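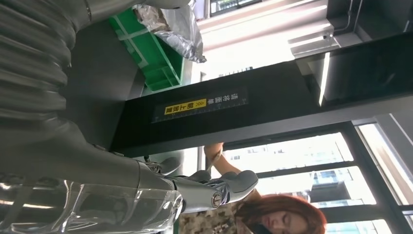

Most repositories of open course materials treat metadata as something to be filled in after the work is done. The author finishes a unit, uploads it, picks a license from a menu, types a title and leaves the other fields blank. The result can be reused in the legal sense, but it can't be found, and a teacher who does find it can't tell what it covers or how old it is. A short label on a dark metal beam, white characters on a dark rectangle, works for the people standing next to it. It is read in place, in the language of the people who work there. A file in a repository gets no such help from its surroundings. It is downloaded, renamed, mailed to a colleague and opened two years later on a different machine, and whatever it says about itself has to travel inside it.

I spent most of February moving the Hawthorne collection out of its old wiki and into a plain file store. Hawthorne is a set of 100 short units on introductory statistics, written over several years by people who mostly never met. I kept notes on what broke. They may be useful to somebody planning the same kind of move.

Where the license lives

In the old wiki the license was stated once, in the site footer. Every page inherited it by being displayed above that footer. When the pages were exported the footer stayed behind, and the exported files carried no license statement at all.

The fix was simple but slow. Each unit now has a license line in its header block and a second one as visible text at the end. The header line is for software. The visible line is for a teacher who prints the unit, photocopies it and hands it on. I used the same wording in both places so that a plain text search finds either one.

Attribution took longer. The wiki recorded every edit, down to the commas, and the license asks for credit to the authors. I decided that a person is an author of a unit if they wrote or rewrote at least one full section. Everybody else is listed in a single contributors file at the top level. Ginette Petrenko, who wrote most of the early units on sampling, thought the threshold too strict and argued for naming anyone who had added a worked problem. She was right about the worked problems, and the rule was changed to include them.

Formats

The units were in three formats: wiki markup, word processor files, and slides saved as PDF. Only the first two can be edited in any practical way. The PDF slides were open by license and closed by format, and 30 of the units depended on them.

I tried to extract the text automatically. Equations came out as scattered symbols, and tables lost their column order. In the end I retyped the equations and rebuilt the tables as separate data files. For anyone starting fresh, my advice is to keep the source of every slide deck in the same folder as the PDF, and to refuse uploads that come without it. Vosach, the converter I used for the wiki pages, handles headings and lists well. It drops footnotes without a warning, so compare footnote counts before and after.

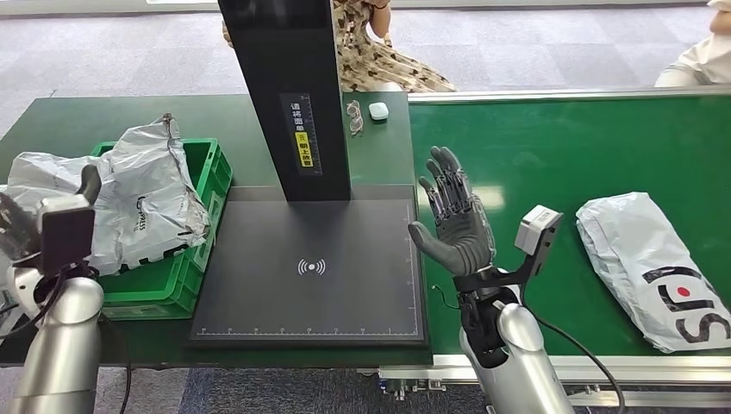
Versions and links

Units in the collection link to each other by title. Titles change. After the export, links in 6 of the units pointed to pages that had been renamed long ago and had only worked through wiki redirects.

Each unit now has a short fixed identifier that carries no meaning. I had wanted something readable, such as the topic plus a number, but topics get split and merged as well. Raymonde Robichaud, who looks after the Testov language courses, had already been through this and told me to keep meaning out of the identifiers entirely. Hers encode the course level, and the levels were redefined a year later.

For versions I use a plain number and a change note of one or two sentences. The note says what a teacher would need to know: an exercise removed, a definition changed, an answer corrected. Spelling fixes don't get a new version. Teachers who have built a course around version 5 of a unit can keep using it, as old versions stay at their own addresses.

Translations

Sarosard, the store we moved to, lets a translation be attached to its source unit. It doesn't record which version of the source was translated. This matters more than it sounds. A French unit can be complete and well written and still be based on a text with an error that was corrected in English afterward.

I added a field for it by hand. Every translation now names the identifier and version of its source, and a small script lists those that have fallen behind. The script makes no judgment about whether the difference is important – a human has to read the change notes and decide. 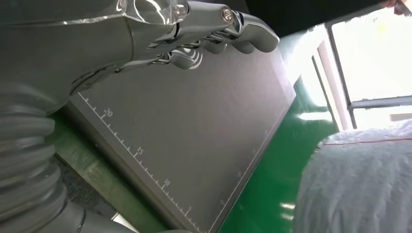 Can a teacher change a unit and keep the changes private?

Under the license we use, a teacher may adapt a unit for a class and is under no duty to send anything back. The share-alike terms apply once the adapted version is shared outside that class, and at that point it has to carry the same license and credit the original authors.

Still open on my list are the answer keys, which sit in a separate folder with no identifiers yet, and the audio files for the two units on survey interviewing. The audio has no transcripts. I will start with the keys.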